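Friday was a maintenance day for the arm, and I got in before seven with coffee and a plan to fix the wrist cable. It's been tugging every time the forearm swings out, and last week it threw 2 faults in one afternoon. Andri thought it was the connector. I said slack (I was half right!).
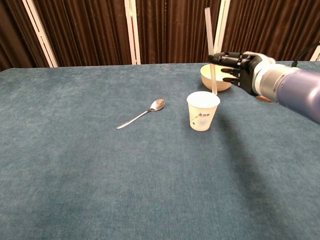

Anyway, I rerouted it higher, gave it over two inches more play, and re-zeroed the fingers one joint at a time. The thumb took forever. Then I ran the reach test until lunch, and the log stopped at 1355 moves with one fault, so I'm ordering the connector too.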